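양팔 모방학습에서 쉬는 팔을 어떻게 다룰 것인가

2024년 7월 14일

6월에 올린 글에서 행동 청크 길이를 바꿔 가며 성공률을 비교했는데, 그때 설명하지 못한 실패 유형이 하나 남아 있었다. 한쪽 팔만 필요한 작업에서 반대쪽 팔이 천천히 밀려 나가는 현상이다. 이번 글은 그 원인과 손실 함수 수정 결과를 정리한 것이다.

작업은 단순하다. 흰 테이블 위에 종이컵 두 개와 음료 캔 하나를 놓고, 캔을 잡아 지정된 컵 쪽으로 옮긴다. 캔이 오른쪽 팔에 가까우면 오른팔, 왼쪽 팔에 가까우면 왼팔을 쓴다. 시연 데이터는 900개 에피소드이고, 어느 팔을 썼는지는 에피소드 단위로 라벨을 붙였다. 학습 코드는 사내에서 쓰는 Torkar를 그대로 사용했다.

기준 모델은 두 팔의 관절 목표값을 하나의 벡터로 이어 붙여 예측한다. L1 손실을 전 차원에 균등하게 적용하면 쉬는 팔의 오차는 거의 항상 작고, 따라서 기울기 기여도 작다. 문제는 이 작은 오차에 방향성이 있다는 점이다. 시연자가 조작기를 쥔 채 기다리는 동안 손목이 조금씩 처지고, 그 편향이 데이터에 그대로 기록된다. 청크를 연속으로 실행하면 편향이 누적된다. 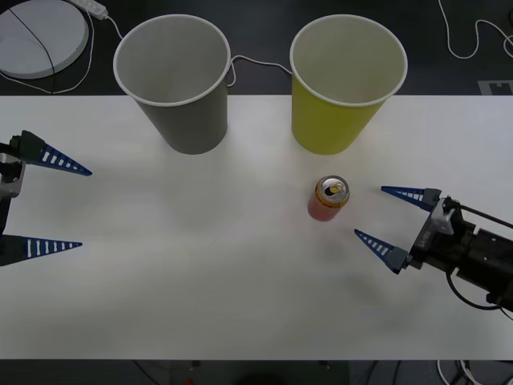

누적량은 한 청크만 보면 무시할 만하다. 그러나 정책은 현재 관절값을 입력으로 받기 때문에, 조금 처진 자세에서 다시 조금 더 처진 자세를 예측한다. 기준 모델에서는 이 표류가 캔에 접근하는 구간에서 가장 컸다. 접근 구간의 시연이 길고, 시연자의 대기 시간도 여기에 몰려 있다.

수정은 두 가지다. 첫째, 팔마다 활성 여부를 예측하는 이진 헤드를 추가했다. 비활성으로 판정되면 해당 팔의 출력을 마지막 활성 시점의 관절값으로 고정한다. 둘째, 비활성 구간의 관절 손실을 마스킹했다. 마스킹만 하고 헤드를 빼면 표류가 오히려 커졌다. 학습 신호가 없는 차원의 출력을 그대로 실행하니 당연한 결과이기는 하다.

평가는 조건마다 100회씩 했다. 성공은 기준 모델 75회, 헤드와 마스킹을 함께 쓴 모델 88회였다. 마스킹만 쓴 모델은 62회에 그쳤다. 두 팔이 서로 닿아 중단한 경우는 기준 모델에서 4회 있었고, 제안한 구성에서는 없었다. 표본이 작아 마지막 수치에 큰 의미를 두지는 않는다.

남은 실패는 대부분 파지 직전의 높이 오차다. 캔이 작아서 손가락이 조금만 높아도 윗부분을 밀게 된다. 이쪽은 쉬는 팔 문제와 무관하며 손목 자세 표현을 바꿔 보는 편이 맞을 것 같다.

초안을 읽은 Annick Cloutier는 활성 헤드의 판정이 경계에서 흔들리지 않느냐고 물었다. 흔들린다. 지금은 연속 네 스텝이 같은 판정일 때만 상태를 바꾸도록 했고, 이 값은 튜닝하지 않았다. 두 팔을 동시에 쓰는 작업에서는 전환 지연이 문제가 될 수 있다. 컵을 한 손으로 잡고 다른 손으로 캔을 드는 데이터를 모으고 있으니, 그 결과는 따로 올리겠다.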